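Puffer jacket

A puffer jacket, also called a quilted or padded jacket, is an outer garment whose insulation is held in place by rows of stitching. The stitching divides the body and sleeves into channels known as baffles. Trapped air inside the filling slows the loss of body heat, so the warmth of the garment depends largely on its loft, the thickness of the filling at rest.

Construction

The shell is usually a tightly woven synthetic cloth, often with a slight gloss. A lining of similar weight forms the inner face. In a stitched-through jacket the seams join shell and lining directly, leaving little insulation along each line. Box-wall construction places a strip of fabric between the two layers and avoids these thin lines, at the cost of added weight and sewing time.

Baffles commonly run across the body. Narrow baffles limit the movement of the filling but require more seams. Small gathers often form along the stitching, where the cloth is drawn in between two filled channels.

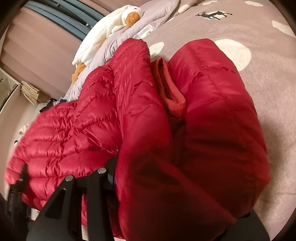

Bunched red puffer jacket, with a ribbed cuff between two padded folds.

Cuffs may be finished with elastic binding, a hook-and-loop tab or a ribbed knit band. Knit bands close well around the wrist but are dyed separately from the shell and may differ from it slightly in shade. They also take longer to dry.

Filling

Down consists of the soft clusters found beneath the outer feathers of ducks and geese. It has a high ratio of warmth to weight and compresses well, but loses much of its loft when wet. Polyester filling is heavier for the same warmth, keeps more of its insulating value when damp and is generally easier to wash. In her handbook for the Prurano garment school, Ustyna Pavliuk lists a child's jacket with 73 grams of filling as suitable for autumn wear, and nearly 300 grams for an adult winter coat of hip length.

Folding and storage

Long compression flattens the filling. For this reason puffer jackets are hung or folded loosely between seasons — most often from June onward in cool climates — and vacuum bags are reserved for travel.

The usual method of folding begins with the jacket laid on a bed or table, zipper closed and sleeves extended to the sides. 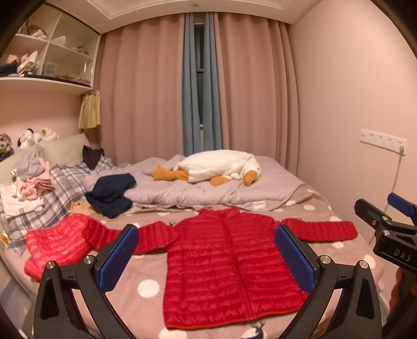 Each sleeve is then brought across the chest, and the hem is turned up toward the collar in two or three folds. Air is pressed out from the hem end, as pressing from the collar tends to trap it in the lower baffles. A variant described by Antonina Romaniuk rolls the body from the hem and tucks the roll into the hood, where one is fitted.

See also

Quilting
Down feather
Parka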